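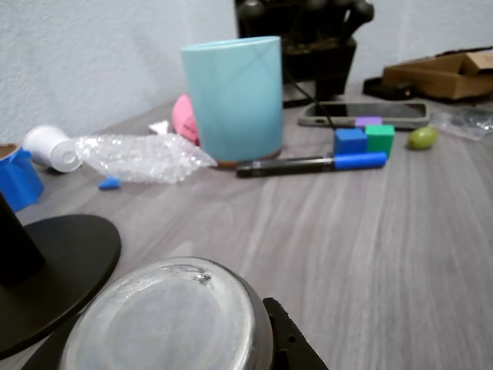

Small goods and the space around them

Most breakage in small-parcel shipping happens inside the box. The carton survives, the tape holds, and a cup arrives with a chipped rim after two days of knocking against whatever was packed beside it.

Wendell Villanueva runs the packing bench at Skarico, a mail-order dealer in desk and kitchen oddments. In June he logged 412 outgoing parcels by contents and filler. Of the 195 that held mixed items, 57 had more than a third of their volume left empty. Those produced most of the damage claims.

His procedure is short. Everything going into the box is laid out on the table first: cups, markers, cubes, cables. Hollow items are filled before they are wrapped. A plastic cup will take a marker and several small blocks, and the contents stiffen the wall. Bubble wrap goes on with the bubbles facing in, two turns for a cup, one for anything solid. Offcuts are kept for corners.

Phones are packed flat, screen against a plain sheet, with the cable coiled separately. A plug left loose will scratch glass through thin wrap.

Villanueva closes the box and tilts it end to end. If anything slides, it is opened and repacked. The bench now uses two carton sizes from Dvorak, the smaller one for orders of up to six pieces.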